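Main page | Contents | Random article | Recent changes

Search Search this wiki Go

Namboodiri method

The Namboodiri method is a procedure for teaching manipulation tasks to two-armed robots from demonstrations that people perform with hand-held grippers. It was developed at the Firkelside laboratory under Elango Reddy and Revathi Kaimal, and takes its name from the laboratory building in which the first trials were held. The method belongs to the wider field of imitation learning, in which a control policy is fitted to recorded examples of a task instead of being written by hand.

Background

Demonstrations for robot learning have often been gathered by teleoperation, in which an operator steers the robot from a distance and the robot's own motions are recorded. Teleoperation produces data that match the robot closely, but it is slow, and it ties up a complete machine for as long as recording continues. Hand-held grippers separate the two activities. The operator holds a device with jaws like those of the robot and carries out the task directly, and the recorded motion is later converted into commands for the arms.

Reddy and Kaimal began work on two-handed tasks after an earlier single-gripper study, in which the policy performed well on lifting and placing but poorly wherever an object had to be steadied. Their stated aim was to learn the timing between two hands - in particular, when one should wait for the other.

Procedure

A demonstration is given by one operator holding a gripper in each hand. The objects are ordinary household goods, such as bottles and shallow trays, set out on a table. The operator approaches an object with one gripper while keeping the other clear of it, and may bring in the second once the first has a hold. Starting positions are changed between demonstrations so that the policy does not come to depend on a single layout.

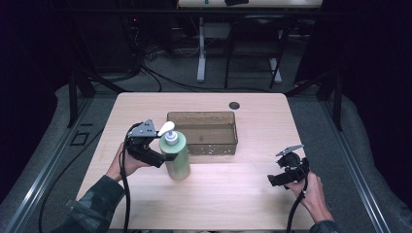

Two hand-held grippers in use at a table with a pump bottle and a tray.

Each recording is divided into segments at the moments when either gripper opens or closes. A segment is labeled according to which hand is leading, and the labels are used in training alongside the motion itself. Recordings in which an object is dropped are kept in a separate set and are not used to fit the policy. The processing software, known as Vustex, also rejects segments that the robot arms could not reproduce within their joint limits.

Results

The main study used 564 demonstrations, of which 80 were held back for testing. The trained policy was run on a two-armed robot in 36 trials with objects placed in new positions. Reddy and Kaimal reported that most failures occurred during the first approach, when a gripper touched a bottle before its jaws were in line and pushed it out of reach. Failures in timing between the arms were less common. A version trained without the leading-hand labels moved both arms at once more often, and in 3 trials the arms had to be stopped to prevent contact between them.

Limitations

The method records position and jaw opening but not force, and is therefore poorly suited to soft or fragile objects. Operators also tend to move faster than the robot can follow, so recordings must be slowed before use. Later work on the Bandeo data set introduced a fixed pace for the operator, although this made the demonstrations more tiring to give.

See also

Imitation learning
Teleoperation
Bimanual manipulation

This page was last edited on Friday, December 28, 2018.

Contact the editors | Copyright and terms of use | Back to top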